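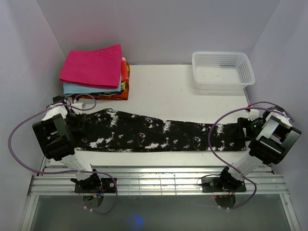
Volunteer judges and student coaches wanted for the Watcombe Mock Trial season

The Watcombe High School Mock Trial program is looking for grown-ups who are willing to give us a few evenings and one long Saturday's worth of patience this winter. If you have ever sat on a jury, argued a case, taught a class, or simply enjoyed a good back-and-forth across the dinner table, we would love to hear from you.

Our students have been at this since August. They were handed a case file (a dispute over a boat rental, and a surprisingly gripping one!) and have been taking turns as attorneys, witnesses, bailiffs and timekeepers ever since. There are 26 of them this year, from freshmen who had never spoken into a microphone to seniors who object in their sleep. What they need now is practice in front of people who are not their parents or their teachers, and that is where you come in.

Scoring judges

We need 8 scoring judges for the practice rounds. You will sit at the front of the room, listen to both sides, fill in a score sheet and then spend ten minutes or so talking with the students about what they did well and what they might try next time. You do not need a law degree. We will send you the case summary and a short guide to the rules of evidence ahead of time, and there is a training evening where you can ask anything you like. Rounds run a little over two hours, and yes, there is coffee.

Attorney coaches

We are also hoping to find five attorneys, paralegals or law students who can come in once a week after school and work with a small group on opening statements and cross-examination. This is the bigger commitment of the two, so please look at your calendar before you say yes – the students get attached to their coaches and really do notice when one is missing. If you can only manage every other week, tell us anyway and we will try to pair you up with somebody.

Both roles are unpaid, I'm afraid. We can cover your parking, and coaches are invited to the team supper at the end of the season, where the lasagna has a reputation of its own.

What we ask of you

Please be on time, be kind, and be ready to give a sixteen-year-old a straight answer when she asks how her closing argument went. All adults working with students have to complete the district's background check, and it can take a few weeks to come back, so the sooner you start the better. Judges should let us know if they are related to anyone on the team. It will not rule you out, but we will put you in a different room.

How to sign up

Write to Hagos Endale, our head coach, in care of the school's main office, or leave a message at the front desk with your name, a phone number and which of the two roles interests you. A sentence or two about yourself is plenty. Tolera Belay is putting together the judging schedule and will get back to you with possible dates. Forms for the background check are at the front desk too – bring a photo ID when you pick yours up.

If you would like to see a practice before making up your mind, just ask. Visitors are welcome to sit at the back and stay as long as they like.

Posted December 9, 2024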